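Plirkley sells its two-armed cell on one promise: set it up in simulation and the real one needs almost no care. Raluca Husar, who maintains the cell at Bondisthorpe, has logged 1,624 hours on it and isn't buying.

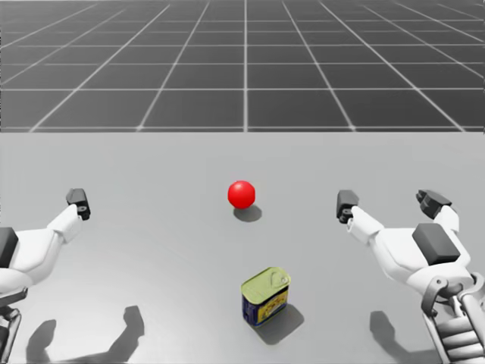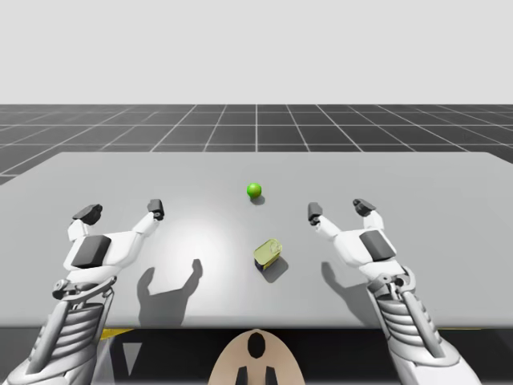
Husar's complaint is with the wrist linkages. On the shop floor they collect grit, and she strips and greases them every 70 hours. The simulator knows nothing of grit. Its arms hang over a smooth gray table with a ball and a tin can on it, and setup scripts tuned there came over to her cell 2 millimeters off at the fingertips. Plirkley blames her mounting bolts. She has torqued them 17 times.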